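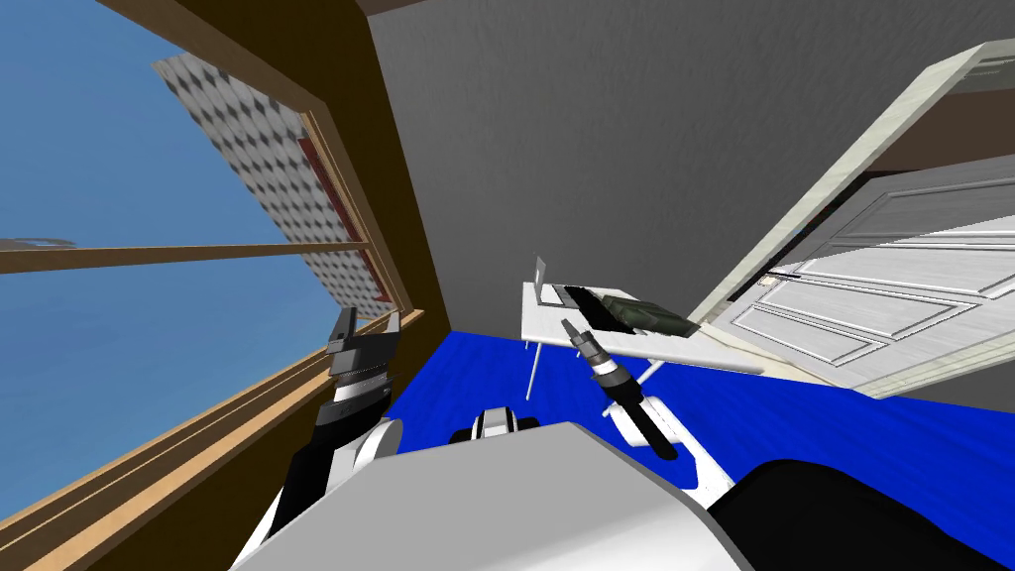
Home Maintenance I
Unit 6: Windows, Frames and Drafts
Prullville Adult Education, Room 19, Venkataraman Building
Handout revised Jun 16, 2018

Read this before the lab session. Bring the worksheet from Unit 5, a pencil and a tape measure marked in inches. Safety glasses are in the cabinet.

1. Parts of a window

The words used for window parts vary from one region to another. In this course we use the following.

Frame: the fixed outer part, attached to the wall opening. It has a head at the top, a sill at the bottom and a jamb on each side.

Sash: the part that holds the glass. In many windows the sash moves. In a fixed window it does not, and the glass may be set straight into the frame.

Mullion: a bar that separates one window unit from the next. Strictly speaking it is an upright, but many catalogs use the word for a horizontal bar as well. When you order parts, send a sketch.

Muntin: a thin bar that divides a sash into smaller panes. On newer windows the muntins are often snapped on from the inside and do not hold any glass.

Stop: the narrow strip that keeps the sash in its track.

Casing: the trim that covers the gap between the frame and the wall. Casing is for looks. It seals very little air.

Apron: the piece of trim under the inside sill. Not every window has one.

2. Where heat goes

A window loses heat in three ways. Heat passes through the glass and the frame by conduction. It leaves the warm surface of the glass as radiation. And air leaks around the sash and around the frame. Most of what a homeowner can fix in an afternoon is in the last group.

The rating printed on a new window is the U-factor. It tells you how fast heat passes through the whole unit, frame included. A lower number means less heat lost. Do not mix it up with the R-value used for wall insulation, where a higher number is better. For a rough comparison, divide 1 by the U-factor to get the R-value. A window with a U-factor of 0.25 has an R-value of 4.

Frame material matters too. Wood is a fairly poor conductor of heat, so a sound wood frame does well in winter. Aluminum conducts very well and needs a thermal break, meaning a strip of some other material between the inside and outside halves. Vinyl frames are usually hollow, and some makers fill the hollow with foam.

3. Worked problem

The Pidlow house is used in the exercises for Units 6 through 9. It has 988 square feet of floor space on one level. The windows and outside doors together take up 57 square feet of the north wall. All of them are the originals.

Suppose a window on that wall measures 28 inches by 22 inches inside the frame. Multiply to get the glass area.

28 x 22 = 616 square inches

There are 144 square inches in a square foot, so divide.

616 / 144 = 4.28 square feet

Now find the heat loss. The formula is area times U-factor times the difference in temperature. Take a U-factor of 1.0 for old single glass, 68 degrees inside and 28 degrees outside.

4.28 x 1.0 x 40 = 171 Btu per hour

Repeat the problem with a U-factor of 0.30. You should get 51 Btu per hour. Air leaks are left out of both answers. We add them in Unit 7.
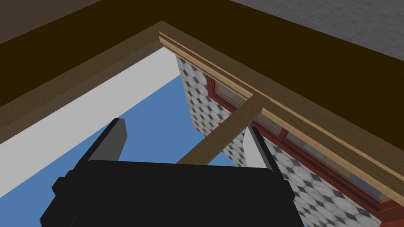
4. Checking a wood frame

Start at the sill. Water collects there, and a sill that slopes toward the house will rot long before the rest of the frame. Press the tip of an awl into the wood every few inches. Sound wood resists and splinters a little. Rotten wood lets the awl sink in and comes up in short, crumbly pieces.

Look next at the lower corners, where the sill meets the jambs. End grain soaks up water faster than face grain. An open joint should be scraped, dried and sealed before any paint goes on. If the soft area is deeper than half an inch, mark it on your worksheet as "repair" and do not fill it with caulk.

Measure both diagonals of the frame, corner to corner. If the two numbers match, a four-sided frame with equal opposite sides is square. A difference of up to 1/8 inch is common in older houses. With 1/4 inch or more the sash may bind or the lock may fail to line up. Write down both diagonals, even if they agree.

Check the paint line between the sash and the stop. Many sashes that seem jammed are only painted shut. Run a putty knife along the line on all sides and tap it lightly with the heel of your hand. Do not sand or scrape paint in a house built before 1978 until it has been tested for lead.

5. Finding drafts

The simplest test uses a strip of tissue paper taped to a pencil. Hold it near the joint on a windy day with the furnace fan off. Work slowly, starting at a lower corner and going all the way around. Mark each spot where the tissue moves with a small piece of painter's tape.

The air coming in at the casing has often traveled some distance inside the wall. Caulking the casing may move the leak to an outlet a few feet away. The proper cure is to take off the casing and fill the gap between frame and wall with low-expansion foam. Regular foam can push the jambs inward.

For gaps at a moving sash, use weatherstripping:

Felt: cheap, easy to cut, wears out in a year or two.
Foam tape: good for the top and bottom of the sash, poor where parts slide.
V-strip: works in the side channels. Clean the channel first or it will not stick.
Tubular gasket: visible, but seals uneven gaps well.

The shop stocks the Susora V-strip in white and brown. Other brands are fine if the width is the same.

6. Curtains and condensation

A heavy curtain slows heat loss if it fits close to the wall at the sides and bottom. It also makes the glass colder, and a cold pane in a damp room will collect water. Open the curtains for part of each day in January and wipe the sill dry. Water between the panes of double glass means the seal has failed. Wiping will not help, and the glass unit has to be replaced.

For next time

Read Unit 7, sections 1 to 3.
Do problems 2, 4 and 5 on the worksheet. Show the units at every step.
Check one window at home and record its width, height, both diagonals and frame material. Renters may use a window in the classroom.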